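Plesden open day: sorting, storing and a lot of wire

The Inskip building opened its doors to visitors on September 3, 2019, and I went along with Jade McKinnon, who had seen the notice at the library. Entry was free. You signed a sheet at the front desk, got a sticker with your name on it and were sent upstairs to wait for a group.

Parking is the first thing to mention if you plan to go to the next one. The lot behind Inskip was full before we got there and we ended up on Clerneck Road, beside the tile shop. It's a ten minute walk back along a path with no shade.

Our guide was Perrine Guillot. She works on the upper floor, where the subject is household tidying: how things in a home get picked up, separated and put away. The ground floor is textiles testing and had its own tour with Lionel Gaillard. We did that one second.

Perrine started us in a long room with shelves down one side. The shelves hold ordinary things from ordinary houses. Tea towels, hats, trays, cords, baskets in several sizes. She said most of it comes from discount shops and garage sales, and that the budget for the first lot was $250. Everything is logged, and the list stood at 272 items when she last printed it. The printout was pinned up by the door and people were reading it as they went past.

What she talked about most was wire. Cloth is forgiving, she said. You can drop a shirt in a basket any old way and it's put away. Wire catches on itself and on the basket, and when you lift one loop the rest tends to come along with it. Anyone who has kept a drawer of old chargers knows this. They sort mostly by colour because it's quick to check afterwards.
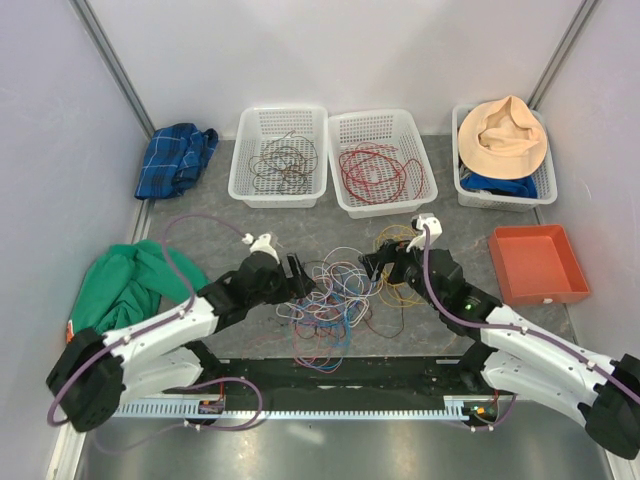
Jade asked about the mesh baskets, as she uses similar ones in her laundry. Perrine likes them for cloth and is less keen on them for thin wire, where a loose end can poke through a hole and get stuck. Solid bins avoid that, but then you can't see in from the side. She has tried lids and given up on them.

There was also a question from the back about how hats should be stored. Perrine's answer was that a soft hat can go on top of other things but shouldn't have anything put on it. A man in our group disagreed and said he had kept his fishing hat at the bottom of a kit bag for years. We moved on.

After that we had a turn ourselves. Two tables were set up in the next room with a mixed pile of cords and cloths on each, and teams of 6 had to clear them into baskets. Our table did the cloths in no time and then got bogged down in the cords. Faustine Marchal, a student helper, showed us how to find one free end and work back from it with the rest of the pile left flat on the table. It was slow but it did work, and I've since used it on the Christmas lights.

The textiles tour was shorter. Lionel Gaillard runs wash and wear tests on fabrics, including a set of checked cottons for a client called Cleltell, and he had swatches we could handle. The difference between a new piece and one that had been through the full set of washes was bigger than I expected, mostly in the feel. The room was warm and noisy and I didn't catch all of what he said about dyes.

Tea and slices were served in the lunch room from 2 o'clock. The lemon slice went early. Capucine Vidal, who organised the day, was taking names for a smaller visit in October, with more time at the tables and no textiles tour. Jade put us both down. Wear closed shoes, as they do check at the desk, and bring a water bottle because the only tap for visitors is on the ground floor.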